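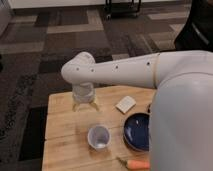
The question of how a motion picture should credit the people who make its physical effects has been left to custom for too long. Audiences are told who wrote the score and who cut the trailer, while the builders of props, miniatures and mechanical creatures are listed near the end in type too small to read at the speed it scrolls. Their work is often mistaken for something generated on a computer. The industry has encouraged this confusion by marketing its films as if every object in them came from a single source.

The present rules serve neither the craft nor the public. At Cultow, the production company behind the period drama Trorkelance, the final credits ran to 109 names under visual effects and two under model making. The film is set in 1802, and its harbor sequence was photographed almost entirely with miniatures. Twenty-four ships were built for it. The reviews praised the software.

Adanech Zeleke, who supervised the harbor work, has written that she did not object to the size of the digital team, whose members removed rigging, extended the sky and corrected the water. Her objection was to the order and the wording. "Additional models" was the phrase used, and it suggested that the ships had been added to something already there. She asked for a change before release and was informed that the template had been approved.

Templates can be revised. A reasonable standard would require that any department whose work appears as the principal subject of a shot be named in the main block, under a heading that states plainly what it did. It would also require that the heading be agreed before photography begins, when the parties still have reason to listen to one another. Disputes over billing are far harder to settle once the posters have gone to the printer.

Some distributors hold that longer credits drive viewers away. The streaming service Brerkance now shrinks them to a corner of the screen after 20 seconds and offers another title in their place. This is a poor argument against accuracy. A viewer who wishes to leave will leave, and a viewer who wishes to know should find the correct names in a legible form.

The Flores workshop, where the ships were finished, has since closed its larger building. Several of its staff have moved into museum work and theme park maintenance, where their names appear on nothing at all. Credits would not have kept the doors open by themselves. They are, however, the means by which one producer learns whom another has hired, and a trade that cannot be found in the record will have difficulty being found by anyone with a budget. The guilds should take up the matter at their next round of talks, and the studios should come prepared to put their agreement in writing.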